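Lodau Wiki
Main page Contents Recent changes Random article Members Help

Search Lodau Wiki Go Advanced

Prillirix

Prillirix is a two-armed stocking robot built by members of the Lodau shared workshop. It picks packaged goods off a table or a low shelf and places them on a shelving unit, or does the reverse. The project began as an attempt to reuse a pair of secondhand arms and grew into the longest-running build at the workshop. The name was taken from a misprinted label on the crate the first arm came in, and has no other meaning.

Background

The Lodau workshop keeps its consumables on open metal shelves. In the first years these were restocked by whoever happened to be on the Wednesday evening shift, and items often ended up on the wrong shelf. Tien-fu Lo proposed an automatic restocker at a members' meeting in August. His first sketch showed a belt and a lift with no arms at all. The belt version was dropped after Yung-ching Lui measured the room and found that the lift would block the door to the paint store.

Chia-hao Tang had by then bought one used arm and knew where a second could be found. The members agreed to a build budget of 2,000, paid out of the workshop's tool fund, with the second arm taking up more than half of it. Both arms arrived without controllers.

Construction

The machine consists of a body, two arms with a gripper on each, a camera at head height and a control box. The body was welded from square tube by Kvido Bartoš and covered with formed panels. An earlier plywood body, known to members as the Mak frame, flexed when both arms were extended and was cut up for shelving in the bike corner. The name Mak is still used in the source code for anything related to the body, which has confused newer members.

The arms are mounted low and toward the front, so that the elbows clear the edge of a table when the machine works between a table and a shelf. This was the third mounting position tried. In the first, the arms hit each other during homing. In the second, the upper shelf could be reached only with the wrist fully straight, and the gripper could not turn.

Cables run on the outside of the arms. Routing them inside was attempted and given up, as the joint bores were too narrow for the connector. External cables need slack at the wrist, and the amount of slack was found by trial. Too little pulls the connector loose when the wrist rotates; too much catches on shelf lips. The current loop was set by Huang and is held down with rubber bands and cable ties, which are checked before each session.

Grippers

The grippers have long jointed fingers that curl when a tendon is pulled. They replaced a pair of parallel jaws that worked well on boxes but pushed round containers out sideways. Pui-shan Huang designed the present fingers and printed the first set at home. The tendon is braided fishing line. Steel wire was tried and cut into the guides.

Each gripper is driven by 2 servos, one for closing and one for spreading the fingers. A current limit on the closing servo stops the fingers from crushing paper cups. The limit is stored per product, and a product with no stored value is handled at the lowest setting. Heavy jars slip at that setting, so new jars have to be entered by hand before use.

Fingertips are covered with a soft sleeve that wears out. The sleeves were first cut from bicycle inner tube, then cast in silicone using a mold made by Lui. The mold is kept in drawer 14 of the plastics cabinet.

Control

Software runs on a used desktop computer next to the machine. It is divided into three programs: one that finds items in the camera image, one that plans arm movement and one that carries the movement out. The planner was adapted by Tang from code he had written for a plotter, and for some time it treated the shelf as a flat sheet of paper with a depth value added. This was rewritten after the arm repeatedly approached the upper shelf from below.

The machine can also be driven by hand. An operator moves a pair of small leader arms and the large arms copy the motion. Most grasps now in use were first recorded in this way and cleaned up afterward. Bartoš has argued that the leader arms should be the normal way to run the machine and that the planner should be kept for demonstrations. The matter has been raised at several meetings and remains open.

Test shelf

Testing takes place at a gray metal shelving unit with three levels beside a stainless steel table. The shelves are stepped, with the lowest one reaching farthest out, and this affects how the arms must be posed: a reach to the top level has to pass over the two below it. The front lips of the shelves are slightly reflective and gave false edges in the camera image until the lighting was moved.

Test goods are ordinary groceries, chosen for their different shapes. They include bottles, cans, jars, chip cans and paper cups. Cups are considered the hardest, being light and tapered. Chip cans are used both standing and lying down, as a can on its side calls for a different grasp from one standing upright.

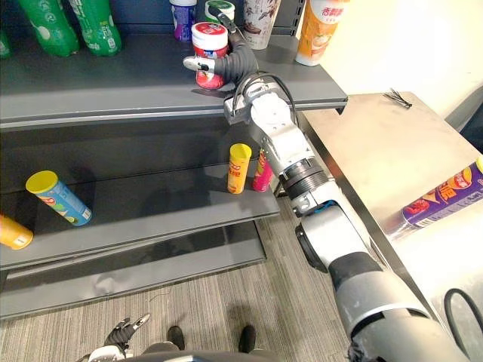
Prillirix with its gripper around a jar on the upper shelf of the test unit. The steel table is at right.

A grasp on the upper shelf is normally made with one finger over the top of the container and another against its side. The hold over the top was added for jars standing close to their neighbors, where there is too little room for the fingers to go around on both sides. It does not suit open cups.

Known problems

The thumb joint of the left gripper sticks in cold weather. Warming the workshop for almost an hour before a session clears it – a heater pointed at the gripper does the same in less time but has softened one set of printed fingers.

Items at the back of a shelf are hard to see when a taller item stands in front. The planner has no means of moving one item to reach another, and the operator has to take over with the leader arms.

The machine has no wheels and is lifted into place by two people. A wheeled base was drawn up by Lo, and its parts list is on the project page, but no work has been done on it.

Related builds

The Draltton feeder, a smaller one-armed machine that loads blanks into the workshop's engraver, uses the same finger design at a reduced size. It was built by Huang and Lo from parts left over from Prillirix and shares its control program. Changes to the shared code are tested on the feeder first.

See also

Draltton feeder
Leader arm
Mak frame
Plastics cabinet, contents
Tool fund

Contact the editors | Copyright Lodau Workshop members | Back to top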